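Troubleshooting log: solar hot water, Flurico controller, pump cutting in and out
By Lộc Hà, 29/05/2022
Last updated: 2 days ago
14 comments · 9 shares

Right, I said I'd write this up properly once I had something worth reporting, so here's the whole saga in one place. Short version for anyone with the same fault: the collector sensor was fine, the controller was fine, and it was the wiring joint in the loft.

The setup first. Two flat plate collectors on the back roof, a 200 litre cylinder with a twin coil, a Plimik pump station and the Flurico controller on the wall next to it. The collectors are the newer plastic kind from Corngate, which run a bit cooler than the old copper ones and switch themselves off (more or less) if they get too hot. I love them. They went up in December, which everyone told me was daft, and they were warming water by the first bright morning.

The fault: pump starts, runs for a minute or two, stops, starts again. All day long in good sun. The cylinder never got properly hot at the bottom and the display kept jumping about, with the roof reading going from sensible to silly and back while I stood there watching it.
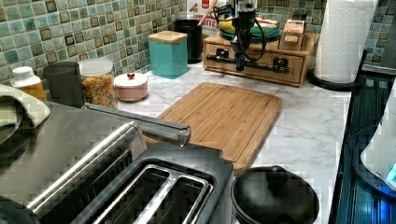 Category: Sensors and controls

First thing I tried was the switching gap. The controller starts the pump when the roof is so many degrees warmer than the bottom of the cylinder, and stops it when the two get close. Mine was set very tight, so I widened it to 12 degrees on and left the off setting alone. It helped a bit! The pump stayed on longer in the mornings, and I got quite excited and told everybody it was mended. By the afternoon it was at it again.

Next I bled the air out. There's a little vent at the top of the pump station and I got a fair bit of spluttering out of it, then topped the pressure back up to where the sticker says. Flow gauge looked much steadier afterwards, so that was worth doing anyway, but the roof reading was still leaping around, and air in the pipes doesn't explain that on its own.

Then I emailed Corngate support. They asked for:

- the model of the controller and which program it was on
- a resistance reading for the roof sensor, taken at the controller end with the wires out of the terminals
- the same reading taken at the sensor itself
- how long the cable run was and whether it had been extended

I had to borrow a meter for that. Turn the controller off at the switch before you go poking about in the terminals, please, there's mains in the same box on mine and only a flimsy bit of plastic between the two halves. At the sensor end the reading was rock steady and matched the table in the booklet. At the controller end it wandered all over the place, up to 300 ohms out at one point, and it went worse when I waggled the cable by the loft hatch.

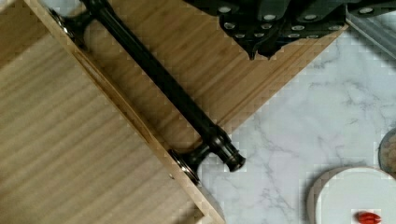 So up I went with a torch. The cable that came with the kit doesn't reach, and whoever ran it (me, I'm fairly sure it was me) had joined on a length of old bell wire with a couple of screw connectors and a lot of tape. One side had gone green. The other came out in my fingers when I touched it. It was also cable-tied to the mains lead for the loft light, which support say you should avoid as it can upset the reading.

What I did: threw the lot away and ran new screened cable from the controller to the roof in one piece, 16 metres of it, well clear of the light. The only joint now is at the sensor tail, in a small sealed box with gel in it. The Tô catalogue lists the box under garden lighting, by the way — took me ages to find.

Result so far: the roof reading climbs and falls smoothly and the pump ran from breakfast till teatime with one stop, when a big cloud came over. I've put the switching gap back to the factory figure and it's perfectly happy with it.

Still open: the pump is noisier on speed two than I remember, a sort of low hum you can hear from the landing. Support think there's still a bit of air in it and want me to bleed it again first thing, before the sun's on the roof. I'll do that this week and add the flow reading here afterwards. Leaving the ticket open until then.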